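Home | About the Club | Projects | FAQ | Join | Contact

Frequently Asked Questions - Rurkside Student Robotics Club

Many parents and new members write to us with the same questions, so I have collected the answers on one page. If your question is missing, please write to us. I will answer and maybe also add it here.

Who can join the club?

Any student of the Rurkside school who is in grade 8 or higher. Students from the Bunitside school can also join, but they need a signed paper from their own teacher first. We have 20 places each year. When all places are taken we keep a waiting list, and usually a place becomes free before December.

Do I need to know programming already?

No. Each year we have members who never wrote a line of code. In the first weeks you work together with an older member. If you already know some Python it is good, and you will start with the data part sooner.

How much does it cost?

The fee is 188 dollars for the school year. It includes the printing material, screws, inserts and the T-shirt. It does not include travel to the Varela Cup. If the fee is difficult for your family, please speak with Dalia Mets. This conversation stays private.

How often do you meet?

We meet two times per week after classes, for two hours. Before the Varela Cup we add one more meeting. Please come on time, because the safety talk is given at the start and we do not repeat it for each person.

What is the Varela Cup?

It is a competition between school clubs of our region. Each team must show one robot task from the home: open something, carry something, put something back. The judges look at the result but also at the notebook, so a team with a modest robot and a good notebook can have a nice score. Last year our team Vornitz finished in place 3.

What do the teams work on this year?

Team Vornitz continues with the hand-held gripper. A student holds the gripper and does a household task with it, many times, and the recordings are used later to teach the robot arm. The second team builds a small cart and has its own page.

Why do you begin with the gripper and not with the robot arm?

The arm is slow to set up and only one person can use it at a time. With the hand-held gripper, a new member can make useful recordings in the first month. It also teaches patience. Many people move too fast in the beginning, and then the recording must be done again.

Which objects do you use for practice?

Mostly normal things from the house: boxes, cups, towels, small appliances. Large smooth objects with round corners are the hard ones. The fingers have little to hold there, and you must think about the angle before you come close.

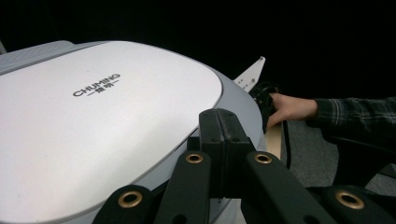
Photo: Refugio Nava / Rurkside Student Robotics Club

The gripper at work next to a light-colored appliance with a rounded lid. The round brass parts in the black pieces are threaded inserts. New members often ask about them, so I explain: a screw that goes directly into plastic will damage the hole after some time, and with an insert you can open and close the same part again and again. Putting in the inserts is one of the first jobs you will learn. We do it with a soldering iron and always with an older member at the table.

Can a second person help during a recording?

Yes, if the team has agreed on it before. Write it in the notebook, with the name of the helper and what the helper should do.

Can I bring an object from home?

Yes, but ask your parents first, and ask us also. It must be clean and unplugged. We do not accept glass or anything with a blade. Put your name on it - we have a full shelf of things without an owner.

Can parents visit?

Yes, parents are welcome in the last half hour of any meeting. Please do not walk behind the student who is recording.

Who answers questions about the notebook?

Refugio Nava reads all the notebooks. Please leave yours in the gray box, open on the page where you have a question.

Last updated 6/21/25

Related pages
Team Vornitz: parts list and print settings
How to write a good notebook page
Varela Cup rules, short version
The cart project
Permission paper for Bunitside students

Contact the club | © Rurkside Student Robotics Club | Back to top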